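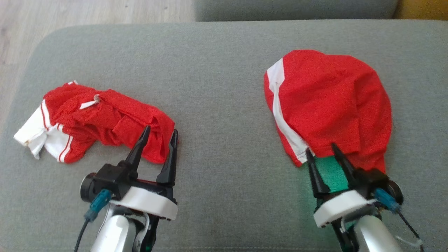 Roupa vermelha sobre um sofá cinza.

Como ler a ata de um banco central antes de mexer na carteira

A ata sai algumas semanas depois da decisão de juros e costuma provocar mais movimento no mercado do que a própria decisão. O texto é longo e repetitivo. Com um pouco de método, dá para tirar dele o que interessa em menos de uma hora.

Passo 1. Separe o comunicado e a ata

Abra o comunicado do dia da decisão e deixe ao lado da ata. O comunicado traz a taxa e o placar da votação. A ata traz a discussão. Se você ler só a ata, vai tomar por novidade coisas que o mercado já conhece e já colocou no preço.

Passo 2. Compare com a ata anterior

Cole as duas versões em um comparador de textos. Qualquer um serve; eu uso o Kekum, que marca as palavras trocadas em cor diferente. Procure mudanças nos parágrafos sobre inflação, emprego e crédito. A troca de "alguns membros" por "a maioria dos membros" pesa mais do que um parágrafo novo sobre a economia mundial.

Passo 3. Anote o que ficou condicionado

Copie as frases com "caso", "desde que" e "se necessário". Elas dizem quais indicadores podem alterar o próximo passo. Em uma planilha, ponha a frase em uma coluna e, na outra, a data de divulgação do indicador correspondente.

Passo 4. Veja o que os juros futuros já mostram

Consulte os contratos com vencimento próximo à reunião seguinte. Se eles indicam 70% de probabilidade de corte e a ata confirma essa direção, a reação tende a ser pequena. A surpresa aparece quando o texto vai para o outro lado. Na ata de fevereiro passei por isso: tinha lido só o resumo e vendi cedo demais.

Passo 5. Espere antes de dar a ordem

Nos primeiros minutos o preço oscila bastante e a diferença entre compra e venda aumenta. Kamlesh Negi, que mantém a planilha de acompanhamento do grupo Mullik, recomenda esperar 2 horas. Para quem não faz operações de curto prazo, deixar para o dia seguinte também funciona.

Passo 6. Defina o tamanho do ajuste

Em uma carteira pequena, de R$ 3.000 por exemplo, os custos podem consumir o ganho esperado. Some corretagem, taxas e imposto antes de trocar um título prefixado por outro atrelado à inflação. Na corretora Bravo, a simulação fica no menu "Ordens", em "Custos estimados". Em outras o caminho muda.

Erros comuns

Ler apenas a manchete.
Confundir a opinião de um membro com a posição do comitê.
Usar tradução automática sem conferir os verbos. "May" e "will" mudam o sentido da frase.
Esquecer que a ata descreve uma reunião passada, e que os dados publicados depois dela não entraram na discussão.

Texto de Iñaki Paredes. Atualizado em 02/10/2024. O conteúdo é educativo e não constitui recomendação de investimento.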